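指先を拭いてから文句を言え
袋かけセルの面倒を見ている側の言い分

昼休みに書いてます。推敲なし。誤字は勘弁。
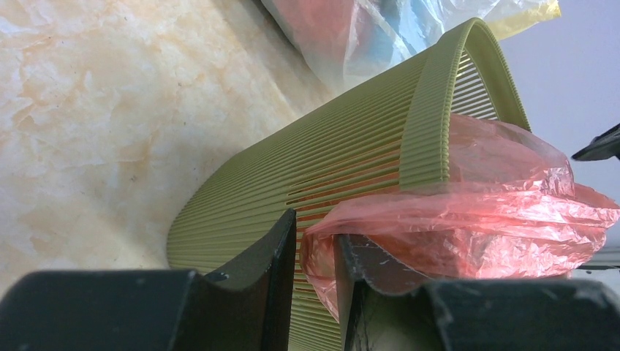

先に結論。ロボットのセルの調子が悪いとき、最初に触るべきはソフトの設定画面ではなくて指先です。指先を拭く。爪の裏を見る。ネジを締める。それが済むまでノートPCは開くな。うちの職場で同じことを何回言ったかわからないので、いっそ文章にして貼っておくことにした。

うちのセルの話。やってることは地味で、筒形の容器にポリ袋をかぶせる、または外す。それだけ。アーム一本、二本爪のグリッパ、手首に小さいカメラ。台が一枚。アームはLakitzの中型、グリッパはVudowの平行二爪、立ち上げはPalaniappanに頼んだ。現場での呼び名はKendberg。元は工程名だったのに、いつのまにか機械の名前になった。「Kendbergがまた落とした」とか言う。かわいそうに。落とすのは大体こっちのせいなのに。

袋というのは本当に嫌な相手です。箱なら角がある。瓶なら硬さがある。ポリ袋は角もないし硬さもないし、光る。しかも透ける。カメラから見ると袋の皺のハイライトと容器の縁の反射の区別がつかない瞬間がある。人間だって片手でやれと言われたら手こずる。口が開かない袋をスーパーの台で擦ってるとき、自分が何をしてるか思い出してほしい。指を湿らせてるでしょう。指先の状態を整えてる。ロボットにもそれが要る、という話をしてるだけです。

なのに、つかみ損ねが増えると皆まずパラメータを触る。把持力を上げる。アプローチの速度を落とす。閾値をいじる。学習し直しとか言い出す人もいる。気持ちはわかる。椅子に座ったままできるから。指先を見るには安全柵を開けて、止めて、札をかけて、しゃがまないといけない。面倒くさい。私もめんどくさい。

でもなあ。

春に一度、ひどい週があった。300回まわして28回落とした。これはうちの基準だと論外。で、何をしたかというと、把持力を上げた。落とす回数は減った。よかったよかった、で二週間。その後、容器のリブに跡がつくようになった。細い縦の筋がずらっと並んだ外側なので、押しすぎると細いところから白くなる。検品で戻ってきた。そこで把持力を戻した。また落とすようになった。次に速度を落とした。落とすのは減ったがサイクルが延びて、後ろの工程が待つようになり、怒られた。そこでやっと誰かが柵を開けて爪のパッドを触ってみたら、つるつる。粉みたいなのが膜になってた。アルコールで拭いたら布が灰色になった。把持力も速度も元の値に戻して、それで終わり。

二週間。布一枚の話に二週間かかった。

腹が立つのは、この間に触ったパラメータの記録が残ってなかったこと。誰がいつ何をいくつに変えたか。「元の値」が三種類出てきた。立ち上げのときの値、引き継ぎのメモに書いてあった値、誰かの記憶。結局Palaniappanに納品時のバックアップを送ってもらって、それを正とした。先方は親切だったけど、電話の向こうで黙ってる時間が長かった。恥ずかしかった。

だから主張その一は「先に拭け」。主張その二は「触ったら書け」。以上なんですが、これだけだと貼り紙なので、もう少し書く。

爪について。

うちの爪はパッドの縁が内側に丸く回り込んでいて、筒を抱えるのに都合がいい。丸いものには丸い受け。当たり前なんだけど、当たり前のことには裏があって、受けが丸いと、平たいものやくしゃくしゃのものを持つときに当たる場所が限られる。つまり縁。縁だけが働いて、縁だけが減る。袋の薄い端をつまむときは特にそう。だから点検のときにパッドの真ん中だけ見て「まだいける」と言うのは見てないのと同じ。縁を見ろ。爪で引っかけ、自分の爪で。段が指に触ったら交換を考える時期です。

傷はつく。白っぽい擦り傷は最初の月から出る。これに騒ぐ人がいるけど、上面の擦り傷そのものは放っておいていい。容器や台の端とこすれれば普通につく。見るべきは傷の場所が偏ってないか。左右で比べる。片方だけ増えてるなら、中心がずれてるか、爪の取り付けが傾いてるか、台が動いたか。うちの場合は台だった。掃除のときに誰かが腰で押したらしい。らしい、というのは誰も認めないからで、まあ犯人探しはどうでもいい。台の脚に印をつけた。床にも印。ずれたら見てわかる。養生テープと油性ペン、それだけで位置ずれの呼び出しはほぼ消えた。

こういう工夫が軽く見られるのが私は気に入らない。会議に出すと「それは運用でカバーの話ですね」と言われる。運用でカバー。便利な言葉。まるで運用が二軍みたいな言い方をする。動いてるセルは全部、運用でカバーされてるんですよ。カバーされてないセルは止まってる。

次、カメラ。

手首のカメラはいい。私は天井の固定カメラより手首派です。指と物がどう当たってるか一番近くで見える。ただし一番近いということは一番汚れる。レンズに指紋、粉、袋の静電気で飛んできた細かいやつ。画像がちょっと白っぽくなると、透明の袋の皺がまず消える。硬い物は最後まで見えるので、汚れてることに人間が気づかない。「容器は見えてますけど」と言われる。そうじゃない、袋が見えてない。容器が見えてるから大丈夫、という確認の仕方をやめてほしい。確認は一番見えにくいものでやる。うちでは朝いちばんに、いちばん薄い透明の袋を台に置いて、皺の線が画面で追えるかを見ることにした。追えなかったら拭く。拭いて追えなかったら照明。照明も大丈夫だったら、そこで初めて私を呼んでいい。

照明の話も本当はしたい。台の柄のことも。台の天板、模様があるとカメラが迷うから無地にしろという意見が前からあって、理屈はわかる。でも私は反対側に立ってる。無地の台で完璧に動くセルは、無地の台でしか動かない。袋は透けるので、下に何があるかは毎回変わる。容器の中の色だって隙間から出てくる。だったら最初からやや意地の悪い背景で調整しておいたほうが、後で楽。これは異論があると思う。実際社内でも半々です。立ち上げ時の調整にかかる日数は確実に延びるし、その日数は誰かが払う。だから全員に勧めはしない。ただ、後ろに別の袋が一枚置きっぱなしになってただけで止まるセルを、私は完成品とは呼びたくない。

ケーブル。忘れるところだった。手首のカメラのケーブル、根元で折れます。必ず。うちは二本折った。二本とも、姿勢でいうと手首をひねって容器の開いた側に回り込むところ。動作の中で一番きつい曲げがどこか、立ち上げのときに全部の姿勢をゆっくり通して目で追っておけば防げた。やらなかった。納期があったので。納期はいつもある。予備は棚に二本、これは絶対に切らさない。一本使ったらその日に一本頼む。「まだ一本ある」は無いのと同じだと思てください。

ネジ。指の付け根のネジは緩む。ネジロックを塗っても緩むときは緩む。合いマークを入れること。白ペンで線一本。これも三十秒の作業なのに、やってないセルをよそで山ほど見る。

で、記録のこと。ここが一番言いたいのに後回しになった。

紙でつけてます。紙。柵の横にクリップボードをぶら下げて、ペンは紐で縛ってある（縛らないと消える）。書くのは、時刻、何をした、値を変えたなら前の値と後の値、名前の頭文字。それだけ。もっと立派なシステムはある。前にタブレットで入力するやつを入れたけど、項目が31個あった。31個。手袋を外して、ログインして、プルダウンを選んで。誰が書くの。案の定、皆まとめて夕方に書くようになって、夕方に書いた記録は作文です。「異常なし」が並ぶ。異常なしの日にパッドを換えてたりする。

紙に戻してから9月までで238行たまった。汚い字で。油の指紋つきで。これが役に立った。行を眺めてると「拭いた」の間隔がだんだん詰まってくる時期があって、その少し後に必ず「縁に段あり、交換」が来る。つまりパッドの寿命の手前で汚れやすくなる。表面が荒れて粉を抱えるんだろうと私は思ってる。証明はしてない。してないけど、拭く回数が増えたらパッドの在庫を見る、という習慣はできた。それで十分まわる。

こう書くと、電子化に反対の年寄りみたいに読まれそうだけど、違います。把持力のログも電流値も自動で取ってるし、それは見る。見るけど、自動のログは「なぜ触ったか」を知らない。「袋のロットが変わってぬるぬるする」とか「今朝は乾燥してて貼りつく」とか、そういう一行は人間しか書かない。で、故障の半分はそういう一行のほうに原因が書いてある。半分は言いすぎか。でも感覚としてはそのくらい。

袋のロットの話が出たのでついでに。同じ品番でも滑りが違う。購買に言うと「同じ品番です」と返ってくる。そうですね。同じ品番ですね。でも違う。箱を開けたら一枚出して、指でこすって、前の箱の一枚と比べてから入れる。違うと思ったら紙に書く。値はまだ変えない。落とし始めてから変える。先回りして変えると、何のために変えたかわからなくなる。これは失敗から学んだ。

反論も知ってるので書いておく。

「そんなに手がかかるなら自動化の意味がない」。よく言われる。私の答え。朝の拭き掃除と確認は、慣れれば一服するより短い。その間、袋かけの仕事を一日やってた人は今、別の仕事をしてる。手首が痛いと言わなくなった。意味はある。手がかからないのが自動化だと思ってるなら、たぶん今まで誰かが黙って手をかけてたのを見てなかっただけです。

「拭くのも自動にすればいい」。やってみた。ブラシを台の端に立てて、一定回数ごとに指をこすらせる。結果、ブラシが粉だらけになって、粉を塗りつけてた。ブラシを掃除する人が要る。笑った。いや笑えなかった。もっと上手くやれる人はいると思う。うちは撤去した。

「立ち上げ屋にやらせろ」。これが一番まずい。Palaniappanの人たちは腕がいいけど、毎朝うちに居るわけじゃない。納品のときに完璧でも、台は腰で押されるし、袋は変わるし、粉は降る。毎朝そこにいる人間が触れるようになってないとだめで、だから私は引き渡しの条件に「現場の人間が一人でパッドを換えて、原点を確認して、再開できること」を入れろと言い続けてる。説明書があること、じゃなくて、できること。目の前でやってもらう。立ち上げ屋は手を後ろに組んで見てるだけ。これを一回やると、説明書の抜けが全部出ます。うちのときは、六角レンチのサイズが書いてなかった。工具箱を二往復した。

あと、上の人へ。止める権限を下ろしてください。「ちょっと変だな」で止められないと、人は音を聞かなくなる。聞いても止められないなら聞くだけ損だから。爪の閉じる音が少し変わったとか、袋が擦れる音が長いとか、そういうのに気づく人が現場には必ずいて、その人が止めるボタンを押すのに誰かの許可が要るのは、センサーの線を切ってるのと一緒です。空振りで止めたことを怒らない。空振りも紙に一行書いておけばいい。「音変、見た、何もなし」。うちの238行にもそういうのがけっこう混じってる。消すなと言ってある。

時間がない。チャイムが鳴りそう。残りは箇条で済ます。

朝、止めて、札。パッドを拭く。縁を触る。左右を比べる。
合いマークを見る。台の印を見る。
レンズを拭く。いちばん薄い袋で皺を見る。
箱を替えたら袋を一枚こする。
値を変えたら前の値も書く。前の値を書かずに変えたら、元に戻してからやり直し。
ケーブルの予備は二本。パッドの予備は一組を棚、一組を柵の横。

これをやった上でまだ落とすなら、そのときはソフトの話をしましょう。喜んで。私だって設定画面をいじるのは嫌いじゃない。

追記。パッドを拭く布、洗剤の残ったウエスを使わないこと。先月それで一日つぶした。滑る滑る。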